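Last touched 30th May. If you are reading a copy without this line, it is an older one, and the sizing table in it is wrong for children's heads.

# Lukon Hat Patterns

Hello, and thank you for stopping by! Lukon is a collection of knitting patterns for hats, kept as plain text so that you can open them on any phone, tablet or elderly laptop and print them without a fuss. I started it because my own patterns lived on index cards, envelopes and the backs of two calendars, and my sister kept asking me to read them to her over the phone (row by row, which is no way to spend an evening).

There are 83 patterns in the folder right now. Most are for plain beanies with a folded or rolled brim, and the rest are berets, earflap hats and a handful of baby bonnets.

## What's in the folder

- `patterns/` has one text file per hat, named after the hat
- `charts/` has the colorwork charts, as spreadsheets
- `sizes.csv` is the sizing table, in inches
- `yarns.csv` lists the yarns people have told me they used, with the needle size and how it came out
- `abbreviations.md` is worth a look before you cast on, as I have a few habits of my own

The yarn list has 521 rows and it is a bit of a jumble. Some rows give the gauge over four inches and some over two, depending on who sent them in, so please check the `swatch` column before comparing one with another. I have been meaning to tidy this up all May and have gotten as far as the letter D.

## How a pattern file is laid out

Every file begins with the name, the sizes and the needles, then the yarn weight, then the instructions. Stitch counts come at the end of each decrease row in parentheses. If you see `(12)` on the last row, you have twelve stitches left, and you can cut the yarn and draw it through.

A few of the older files, Muveck and Klinhom among them, were written for straight needles and have a seam up the back. You can knit them in the round if you leave off one stitch at each edge, though on Klinhom the cable panel will then sit slightly off center. I rather like it that way, but you may not!

## Fluffy yarns

I get more letters on this than on anything else. Brushed and fuzzy yarns are lovely to wear and a trial to rip out, so do your swatch first and be generous with it. Go up a needle size from what the label says, and count your stitches with your fingers if you can't see them. For a folded cuff, knit the ribbing 15 rows longer than you would in a smooth wool, or the fold goes skimpy on you. Dendent is the pattern I'd point you to first, since it has no shaping at all until the crown.

## Known problems

- The large size in `earflap_plain.txt` runs short. Add an inch before the crown.
- Two charts open with the colors swapped in some spreadsheet programs. The letters in the squares are right, so go by those.
- The beret blocking notes are missing. They are on a card somewhere in this house.

## Using and sharing

Knit from these as much as you like, sell the hats at your school fair, and pass the files along. All I ask is that you keep my name in them and don't sell the patterns themselves. Corrections are very welcome, and it helps a great deal if you tell me the row number.

Happy knitting,
Rosalind Greenberg
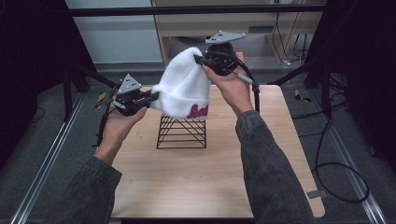

*White beanie with a folded cuff and magenta lettering.*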